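Collecting Household Task Demonstrations with Hand-Held Grippers

Final Report, Undergraduate Robotics Project Course
Project group: Cevovum

1. Background

The Cevovum group was formed in the fall term as one of the project teams in the department's two-semester robotics course. Each team is asked to choose a problem in automation, plan the work, carry it out, and report on it in writing. Our group chose to study how people perform short kitchen and table tasks when they work through a gripper instead of their fingers, and whether recordings of such tasks are even enough in quality to train a simple control policy.

The topic followed from work done the year before by the Magnusson team, whose report ended with a list of open problems. Two of these were taken up here. The first was that nearly all of their recordings had been made at a single desk under the same light. The second was that the operators were also the authors of the software, and knew too well what the software wanted.

2. Goals

The project plan, approved in October, set the following goals:

To write a task list that a new operator can follow after one short training session.
To record demonstrations in a large shared space with several work areas.
To check every recording for tracking loss, dropped frames, and incomplete tasks.
To train a baseline policy on one task and report the result, whatever it might be.

A fifth goal, the comparison of left-handed and right-handed operators, was removed in January when it became clear that the schedule would not allow it.

3. Equipment and Software

Operators worked with a gripper in each hand. Each gripper carries a camera, and printed square markers are used to find the position of one gripper relative to the other. The grippers were lent to the course by the department laboratory and were returned at the end of the term.

The group wrote its own session software, named Dakavska. It starts and stops the recordings, attaches the task name and operator number, and copies the files to the project server. An early version saved files under the time of day only, and when two stations began at the same moment one recording replaced the other. The naming rule was changed in the second week and no further files were lost in this way.

Marker tracking required more attention than planned. Glare from ceiling lights made the markers hard to read at certain angles. Matte printing solved most of the problem. The remaining failures occurred when the operator turned one wrist so far that the marker faced away from the other camera - a habit that was corrected in training.

4. Method

Recording took place in the Allance hall, an open two-level space made available to student projects in the afternoon. Work areas were set up on the ground floor. Operators were students from outside the course who had answered a notice, and each one completed a training session before any recording was kept.

Training consisted of a short talk, a practice period with soft objects, and three trial tasks under supervision. Operators were asked to move at a steady pace, to keep the object in view of at least one camera, and to finish the task even after a mistake. The last instruction proved the hardest to follow. Many operators stopped and looked up when something slipped, and the rest of the recording could not be used.

The task list was divided into table tasks, kitchen tasks, and cloth tasks. Kitchen tasks used ordinary items placed on or near a cooktop, with the power off at all times. Cloth tasks were limited to folding and draping. The position of each item was changed between repetitions so that the recordings would not all begin from the same layout.

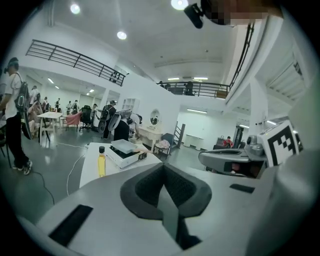

Figure 1. Kitchen work area in the Allance hall, with a tray on the induction cooktop and a bottle of oil at its left. Other participants are at work in the hall behind.

5. Results

The group recorded more than 2,000 demonstrations over the spring term. After checking, 300 were set aside because of tracking loss or an unfinished task. Most of these came from the first weeks. The rejection rate fell after the training session was extended and the practice objects were changed.

The baseline policy was trained on the task of moving a tray from the table to a marked area. It completed the task reliably when the tray started near the center of the table and poorly when it started near an edge. The recordings contain fewer starts of the second kind, and the group considers this the most likely cause. Time did not permit a second round of training to test it.

6. Remaining Work

The checked recordings, the task list, and the Dakavska source code have been handed over to the department laboratory. Any team continuing the project should first balance the starting positions in the tray task and then repeat the baseline. The cloth tasks have been checked but not used for training. Notes on the marker printing settings are stored in the same folder as the operator training slides.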